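Robot arms on the returns benches: your questions answered

Shares 14
Comments 9

Since the notice went up in the canteen we have had a steady run of questions about the two arms on the returns benches at Dindton. Most of them came through the box by the clocking-in point, a few by email, and several were asked more than once, so they have been grouped. Rostislav Danko from the automation project and Matěj Oravec, who leads the returns floor, have gone through the replies. Where we do not know something yet, the reply says so.

What is the Brarunance project?

Brarunance is the name Lasis has given to the work of putting robot arms on the small electricals line. It covers benches 3 and 4 on the ground floor at Dindton. The warehouse side, goods in and the vans are not part of it. Neither is the Krajčí site, although people from Krajčí have been over to look.

Which jobs will the arms do?

They are being taught the repetitive part of checking returned chargers, leads and power strips. That means taking hold of a plug or charger, drawing it out of its socket, putting it in the right tray, and fitting the next one. The person on the bench still decides whether an item is fit to be resold, sent for repair or scrapped.

Why start with chargers and plugs?

They are the largest part of what comes back and the part people like least. On a full shift one person can handle up to 1000 of them. It is a short pull with the thumb and first two fingers, over and over, and it is behind most of the sore wrists reported on that line. Anyone who has worked bench 3 after Christmas will know what we mean.

How does the arm know what it is holding?

Each arm has a small camera close to the gripper and works mainly from that view. It has to find the charger, tell it apart from the strip and from whatever is plugged in next to it, and close its two fingers on the body of the charger and not on the lead. Colour helps where there is a clear difference, but plenty of our stock is white on white, so the system cannot depend on it.

The hard part is the room between items. A yellow charger with a white USB connector at the end of its cable may have an empty outlet on one side of it and a blue-grey charger further along the same strip. The fingers need to come down either side of the yellow one without catching the other lead.

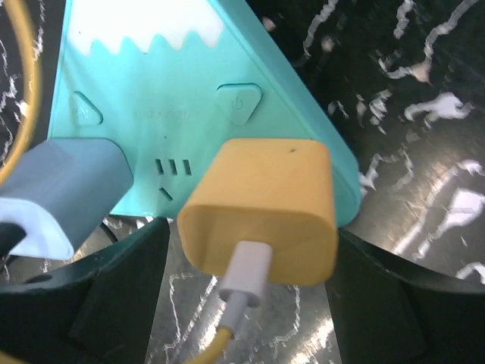

Will anyone lose their job?

No posts on the returns floor are being removed under Brarunance. There are 60 people on the floor now and the plan for next year has 60 on it. What will change is how the hours are split. Fewer will be spent pulling and fitting plugs and more on fault checks, repacking and the repair bench, which has been short for a long time. We cannot make promises for years that have not been planned, and we would sooner say that than give you an answer that does not hold.

Will my pay or grade change?

Not for the worse. If you are on the bench grade you stay on it. People who take the cell operator training and pass it move up one grade from the first full month they cover a cell. Shift allowances are unchanged. The Sunday shift will be run without the arms until further notice and is paid as it is now.

What does a cell operator do all day?

Less sitting than you might think. The operator loads strips on to the bench, starts the run, and deals with whatever the arm leaves behind. At the moment that is mostly tight plugs, chargers with an odd shape, and leads that have wrapped round each other in the returns bag. The operator also marks each failed attempt on the screen with a short reason. Those notes go to Rostislav's team and are used to decide what the arms are trained on next.

You need to be able to stop the arm, clear it and start it again. You do not need to write code.

Do I have to take the training?

No. It is open to everyone on returns, including part-timers, and places are given out in order of signing up. If you would rather stay on manual benches there will be manual benches. Training is done in paid time. The first group starts in July, four people at a time, and the sheet is on Matěj's door.

How fast are the arms?

Slower than you. In the longest trial run so far the arm attempted 1104 plugs and chargers, and a practised person would have been through the same number well before it finished. It does not get tired, and that is where it makes up ground, but nobody should feel they are being raced. Bench targets for people will not be worked out from the arm's figures. This was raised by several of you and it has been put in writing in the site agreement.

Is it safe to work next to one?

The arms run at reduced speed when someone is inside the marked floor area and stop on contact. There is a red stop button on each side of the bench. Please use it whenever you are unsure. You will not be asked to justify it.

Strips are to be switched off and disconnected from the supply before they are loaded. This rule already applied to manual work and it has not always been kept -- it will be now. Do not reach between the fingers while the arm is powered, even if it has stopped moving. Long hair is to be tied back and lanyards taken off.

Is the camera filming us?

The camera faces the way the gripper faces, so what it records is mainly the bench, the items and the fingers. Hands may come into view when an operator clears a jam. Recordings are kept for training the system and are not used for timekeeping, discipline or appraisals. There is no microphone. If you think you have been recorded in a way you are not happy with, tell Matěj and the clip will be found and deleted.

What happens if the arm damages something?

It is logged and written off in the same way as any other handling damage. The operator is not held responsible for it. So far the damage has been mainly scuffed casings, plus one snapped strain relief. The grip force was turned down after that, which in turn led to more dropped chargers, so it has been put back up a little.

Can I say no to items being put on the arm bench?

Yes. Anything cracked, scorched or with bare wire showing goes straight to the red bin and does not go near the arm. Beyond that, use your judgement. If a strip has a bulky charger at each end and you can see it will be trouble, do it by hand and note it down.

Who chose the two benches?

Matěj did, along with the two shift leads. Benches 3 and 4 have the best light and are furthest from the roller door. The people who normally work there were asked first and have been moved to 6 and 7 with their own chairs and lamps. The complaint about the draught at bench 7 has been passed on -- a strip for the door is on order.

Will there be more arms later?

No decision has been made. The project will be looked at again after the autumn peak. The things being looked at are damage, wrist complaints, how much clearing up the operators have to do, and what the people on the floor say about it. If the operators are spending their shift putting right what the arm gets wrong, it has not worked, and the benches will go back to how they were.

What about Krajčí?

Krajčí handles larger appliances and the arms we have could not lift them. Nothing is planned there.

Where do I send a question that is not on this page?

Put it in the box by the clocking-in point or give it to your shift lead. Names are not needed. Rostislav is at the benches most mornings from 10 until 12 and is happy to be stopped. Replies of general interest will be added to this page.

9 comments
14 shares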